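4. The Prillen build

4.1 What was claimed and what was built

The reports reviewed in Section 3 share a habit that makes them hard to use. Each gives a rate of success for a two-armed robot built outside a laboratory, and few say what the robot was asked to do, how many attempts were thrown away, or who was standing next to it. We wanted at least one build for which we could answer those questions ourselves. The Prillen workshop let us follow theirs from bare table to working rig, with access to the build log, the recordings and the people who had made them. The choice was one of convenience and we do not present it as typical.

Prillen is a members' workshop. The rig is two arms fixed to one table, built from the Kurian plans with changes described below, and driven by the Jaltance control software. Corinne Mercado led the build and kept the log. Work began in July and the log is dense for the first few weeks, then thin, then dense again once the arms moved together for the first time. We read it in full. A good part of it concerns cable ties.

The Kurian plans promise a rig that "a careful beginner" can assemble alone. We saw no sign of this at Prillen. The shoulder brackets were made twice, the second time by a member with access to a better mill, and the left wrist was taken apart on three separate occasions to cure a play in the last joint. Mercado's own estimate of the skill needed, given to us before the rig worked and repeated afterwards in stronger terms, was that a beginner would finish the table and stop there. The plans also leave out strain relief for the wrist cable. The builders let the cable hang in a loose loop and accepted that it would sometimes catch.

None of this is a complaint about the plans, which are free and mostly correct. It does bear on the word "home" as it is used in the papers we reviewed. A rig that needs a mill, a second opinion and a large room with good lighting has been built in a workshop, and its results should be reported as workshop results.

4.2 The task

The task was sorting kitchen goods into coloured bins. An operator names a container and a bin, and the rig is expected to pick up the one and set it down in the other. Spice jars and spice tins were used because members could bring them from home and because they come in awkward shapes. The log calls the task "putting the shopping away", and the Sosora write-up, which we discuss in 4.4, calls it "long-horizon household reasoning". We prefer the log.

We think the task is harder than it looks in one respect and easier in several others. It is harder because the tins have rounded corners and hard lids, and the fingers are rigid. A grip that is slightly off centre turns the tin, and a turned tin shows a different face to the camera. It is easier because the table is one plain colour, the bins are bright, and nearly everything stands upright to begin with. Kitchens do not look like this. We asked whether any sessions had been recorded on a patterned surface or under a single lamp, and there were none.

Clutter was left at the edges of the table by agreement and was not tidied between sessions. This was the builders' idea and a good one. How much it tests is another matter. An object that always sits at the back of the table soon becomes part of the furniture as far as a trained model is concerned, and the model may even lean on it as a landmark. We could not rule this out from the recordings.

4.3 Views available to the controller

The controller receives a fixed view of the table and a close view from the wrist. The two kinds of view fail in different ways, and the published accounts seldom separate them. In the fixed view the lettering on a near label can be read in part, and the front of the smoked paprika tin is plain enough to anyone, but the walls of a bin hide whatever has been put in it. From the wrist the operator can look down into an open bin, at the cost of having the robot's own fingers in the way at the bottom of the image. Small print is the first thing to go when the wrist moves.
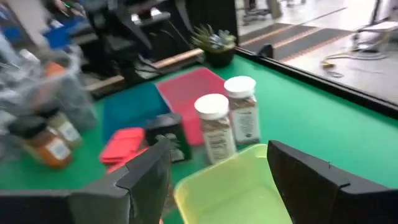
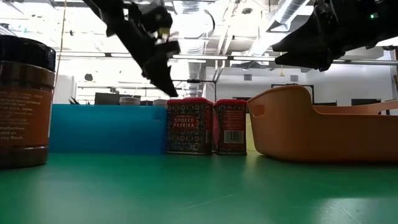
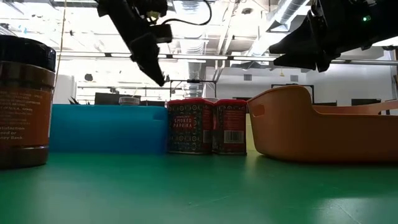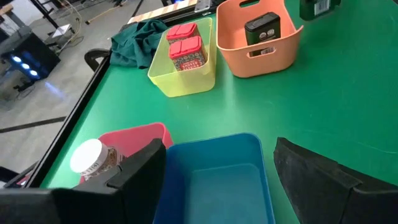 Figure 4. The sorting table at Prillen. First and fourth: wrist views, with both fingers visible at the bottom. Second and third: fixed views, with the paprika tins between the blue and orange bins.

Figure 4 also shows why we are wary of any claim that the rig "reads" its labels. In the first view the lettering on the white-capped jars cannot be made out, and a person choosing between them would have to go by something else. The controller faces the same choice with less to go on. When it takes the right jar we are inclined to say that it recognised the jar, and when it takes the wrong one we say that the light was poor. Both statements come easily and neither was tested. A fair test would swap the contents and the labels, or cover the labels altogether, and we recommend this to anyone repeating the work.

The two paprika tins raise a related problem. In both fixed views they stand side by side with their red lids together, and a request for "the paprika" could be met with either. The scoring sheet had no rule for this. Mercado counted either tin as correct. The member who scored the later sessions counted only the tin nearer the arm that moved, on the grounds that reaching past one tin for another was bad practice. We think either rule is defensible and that mixing them was a mistake. The sheets do not always say who was scoring.

Then there is the matter of hidden contents. A tin set down inside a bin may be in full sight of the wrist camera and out of sight of the fixed one. For attempts in which the wrist had already moved away, the scorer walked up and looked. The controller cannot do that, yet its own record of whether the attempt had ended well was used to sort the recordings for training. We come back to this below.

4.4 Recordings kept and recordings dropped

The members recorded 2,534 guided attempts, in which a person moved the arms and the software took down the motion. After filtering, 2,176 remained. The training guide supplied with the Sosora model says that 2,000 are enough for a task of this kind, without saying what kind that is or what "enough" would look like if it were measured. The Prillen set passes that mark either way, and the builders took some comfort from it. We would not.

The filtering deserves more attention than it gets. Attempts were dropped when the software marked them as incomplete, when the two clocks disagreed, or when the person at the controls asked for them to be dropped. The third ground is the troubling one. People ask for an attempt to be dropped when it goes badly, and a set built in this way holds very few examples of anyone recovering from a poor grip. The trained controller, as far as we could see, had little idea what to do once a tin had begun to turn. It held on, or it let go. Whether the dropped recordings would have helped is unknown, because they had been deleted to free disk space before we asked for them.

For the evaluation we have score sheets covering 247 attempts made by the controller without guidance. We do not report a single rate of success, although we were asked to. The two scoring rules described in 4.3 cannot be told apart on many of the sheets, and the sheets do not record attempts that were stopped early because an arm was heading for its own cable. Members stopped these by hand, sensibly, and then began again. One sheet has a note in the margin, "didn't count, it was going to hit the lid", next to a line that has been left blank.

Sosora's public write-up of the Prillen build does give a rate. We could not reproduce it from the sheets under either rule, and a request for the working was answered with a link to the write-up.

4.5 What can be said

With those limits in view, a few things seem safe. Two arms built from the Kurian plans can be made to share one table in a members' workshop, given time and at least one person with machining experience. The Jaltance software ran both arms for whole sessions, though it had to be restarted whenever the wrist cable was unplugged. On upright containers standing apart from one another, the controller was good enough that visitors found it impressive - so did we, on the first afternoon.

On containers standing close together our notes are less kind. The fingers are wide for the gaps they have to enter, and the guided recordings show people solving this by nudging one object aside before gripping the other. The controller nudged too, sometimes when there was nothing next to the target that needed moving. We read this as a copied movement with no purpose behind it. Mercado disagrees and thinks the nudge steadies the object before the grip. The recordings support either reading, and separating them would need a session in which the spacing is set on purpose and written down beforehand.

The score sheets in the form we received them were closed on November 26, 2019. Later sessions used a different wrist mount and are left out of the comparison in Section 5.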